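Informe de avance - Programa de orden y limpieza de espacios comunes
Periodo: septiembre
Fecha: 30 de septiembre de 2020
Para: Fundación Khalaf

Estimados:

Cerramos el segundo mes del programa en la sede de Pleltar con el cuarto de limpieza en condiciones de ser visitado, cosa que en agosto no le habríamos propuesto a nadie. Entonces la puerta abría hasta la mitad. Ahora abre entera, y detrás hay un suelo de un color que ninguno recordábamos.

El grueso del trabajo fue tirar cosas. Salieron bidones vacíos guardados por si acaso, esponjas con antigüedad suficiente para cobrar trienios y una colección de tapas que no correspondían a ningún bote. Lo aprovechable se repartió entre Pleltar y el local de Huteo, que aceptó los cubos con entusiasmo y las fregonas con menos.

La partida de material ha quedado en 1,537 euros, dentro de lo aprobado. Incluye papeleras, bolsas de malla, escobas y paños. Las papeleras generaron más correos que el resto de la compra junta: había partidarios del pedal y partidarios de la boca abierta. Ganó la boca abierta, blanca y con forro negro, por la sencilla razón de que los pedales de la compra anterior duraron lo que dura un caramelo.
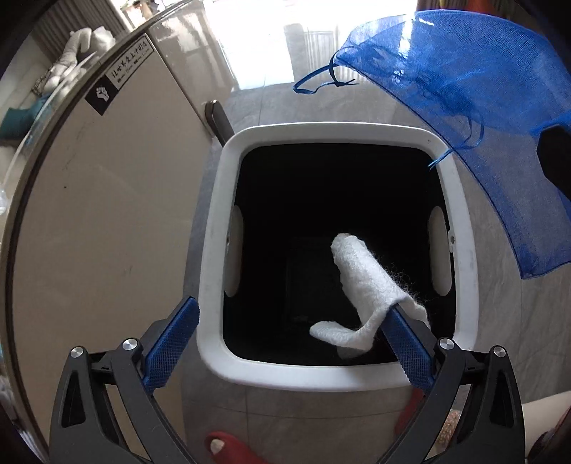
Con los paños hemos fijado una norma que cabe en una línea: lo que se deshilacha va a la basura, lo que aguanta va a la malla y de la malla a la lavadora. La primera semana se cumplió al revés y lavamos trapos que salieron convertidos en pelusa, con el filtro como principal perjudicado. El técnico cobró aparte y ese gasto no se imputa al programa. Desde entonces la cosa va razonablemente bien, si exceptuamos los viernes de mercadillo.

Siguen pendientes dos asuntos. El primero es el estante alto, que el proveedor Flokstead envió sin tornillos y luego, con gran diligencia, volvió a enviar sin tornillos. El segundo es la hoja de turnos, colgada en un sitio tan visible que todo el mundo ha aprendido a no verla. Vamos a cambiarla de pared.

En las sesiones de formación participaron más de 30 personas, una cifra mejor de la prevista - había café. Pedimos autorización para pasar a octubre el saldo de esa partida y repetir la sesión en Huteo, donde el cuarto de limpieza está todavía en la fase de la puerta a medio abrir.

Adjuntamos las facturas y el inventario corregido. La factura de los tornillos llegará cuando lleguen los tornillos.

Coordinación del programa, sede de Pleltar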